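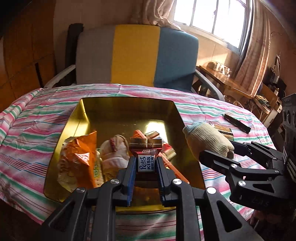

Wrapped chocolate bar over a gold-colored snack tray.

Grullimero: labeled wallet activity on a test chain

Version 5. Maintained by Eero Aaltonen and Manon Grewal.

Summary
Grullimero is a collection of transactions from Zilari, a small test blockchain which we run on our own machines. Each transaction has a label that says what kind of wallet made it: exchange, merchant, mixer, personal or script. We prepared it for people who study how wallets can be grouped together from public ledger data. No real coins are included and the tokens on Zilari have no price.

Contents
The data comes in two parts. The folder "ledger" has the blocks as plain CSV, one file for every 100 blocks. The folder "labels" has one file per wallet type, with the wallet address in the first column and the type in the second. A wallet can change its type during its life. In this case it appears in two label files, and the column "from_block" tells when the new type starts.

Amounts are whole numbers in the smallest unit of the token. Please do not read them as floating point, we lost a week in July because of this. Times are in UTC.

How the labels were made
The wallets were operated by 40 scripts written by Amanuel Asfaw and by a few members of our group who sent payments by hand. For scripts the label is written at the moment when the wallet is created. For manual wallets the label was entered by the person, then checked by Normand Sandhu against the log of the node.

Known problems
- The mixer wallets all use the same software, Vieira, with default settings. A model that finds them easily may fail on other mixers.
- Fees are too regular. On a public chain they move with demand, and on Zilari there is almost no demand.
- Between two restarts of the node some blocks are empty. We left them in, so that block numbers stay continuous.
- The manual wallets are mostly active in office hours — the hour of the day alone is already a strong hint for the label.

Splits
Train and test are separated by block height and never by wallet. The same address can therefore be in both. If you need a split by wallet, the script "resplit.py" makes one from a seed.

License and contact
Free for research and teaching. For commercial use please write first to Clifford Ouellet at Grernbridge. Corrections of labels are welcome, send the address and the block number.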